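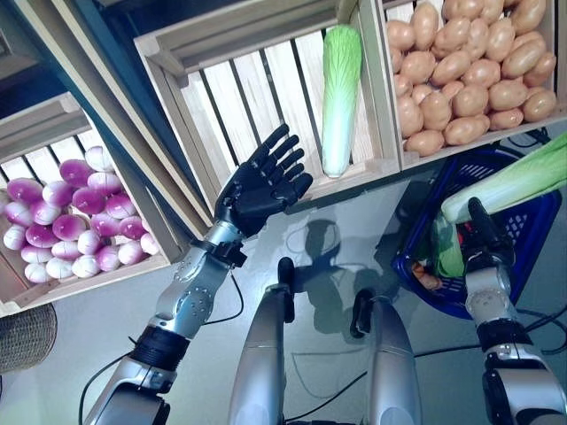

Workshop Tips: Hand Care on the Karka Produce Cell
Updated May 2, 2024

Most dropped vegetables on a Karka cell are a hand problem, and most hand problems are dirt or a loose fastener. Work through these in order before touching the software.

Power down and wait 3 minutes. The finger drives hold a charge and can twitch.

Wipe the palm and fingertips with a lint-free cloth, barely damp. No solvent on the mesh-like band over the knuckles. It frays, and the fibers end up in the finger joints.

Check the cable run on the floor. Keep slack away from the feet and out of the arm's sweep. Replace any cable with a flat spot.

Look at the collar at the base of the thumb. Wiring is visible in the gap below it. Brush that gap out dry; never use compressed air.

Test the pinch on something soft before going back to cabbages and potatoes. Start at grip setting 6 and step up only if the item slides.

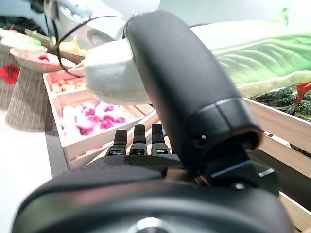 Why does the thumb close late after cleaning?
The zero position was lost at power-down. Run the homing routine with the hand open and empty, then repeat the pinch test.

Log every service in the Bimis sheet with the hour count. Thumb pins are due at 172 hours. Order them from Zetitz early, as stock ran out last August. Duda pins fit but sit slightly proud and catch on slatted crates.

Retighten the wrist screws after 30 cycles. Do not use thread locker on the collar.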